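Stendameo Home Board > Kitchens > Counters and surfaces

Thread: Marble counter, wood boards, and too much stuff

chaimae_ouali
Posted August 2020
Joined: June

Hi all! Longtime reader, first real thread. I've got white marble with soft gray veining and I love it, but I keep filling it up. Right now I'm leaning toward leaving the big honey-brown wood surface on the left and keeping a stretch of bare marble in the middle for actual cooking. Then there's the lighter board with the rounded corners, and whatever cardboard box I haven't flattened yet (there is always a box).

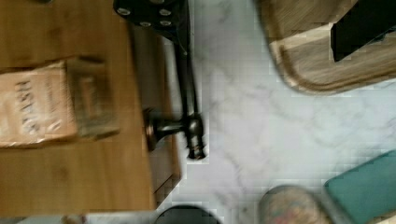
My question is about oil. I've been using the Masholm board oil, 235 ml bottle, and I'm going through one every couple of months, which seems like a lot? Also my sister says wood shouldn't live on marble full time, that it traps water underneath and leaves a mark. Is she right, or is she just being my sister?

peta_fan_710
Reply

Your sister's right, sorry! I had a ring under mine that took me a whole weekend of poultice to get out. Stand the boards up on edge when you're done with them. And you're using way too much oil. A spoonful, rub it in, leave it overnight, wipe off the extra.

gratewall
Reply

Gonna disagree with peta. I've left a heavy board on marble for years and never had a mark. It's sealed stone, it's fine. Put little rubber feet under the board if you're nervous. Standing a big one on edge is how you end up with it on your toes.

peta_fan_710
Reply

Sealed WHEN though? Half the people on here have never resealed anything in their lives.

gratewall
Reply

Fair. I did mine in June. Before that, uh, no comment.

Chaimae Mansour
Reply

Another Chaimae, hello!! I'd worry less about the wood and more about how much is parked along the back. I had the same problem and got mine down to 3 canisters, and that was after a fight with my husband over the cereal. What have you got back there?

chaimae_ouali
Reply

Hi name twin! OK so, confession time. There's a green canister, a tall dark gray one, a teal one with a wood lid, the glass jar, and the black utensil holder. Then the toaster is up front with the darker board just behind it, the one with the blond stripe that I'm never giving up. I like the colors together against the stone tile, but wiping back there is a pain and I skip it more than I should.
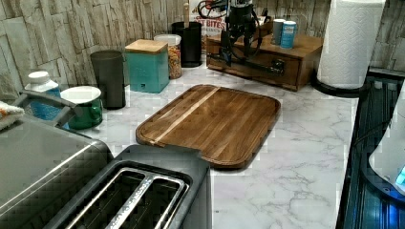

Chaimae Mansour
Reply

Keep the teal and the green, they're cute. Tall gray one goes in a cupboard. I'd pull the toaster away from that board too, crumbs get into everything.

gratewall
Reply

Leave the canisters alone! You use them, they stay out. I spent 600 dollars on pull-out shelves to hide mine and now I can't find the rice.

peta_fan_710
Reply

Team cupboard here. And get the Chiba wax for the striped board, it goes a lot further than oil.

chaimae_ouali
Reply

OK, ordering the wax and the rubber feet. Gray canister is on probation. Does anyone know if the wax smells? The oil kind of does.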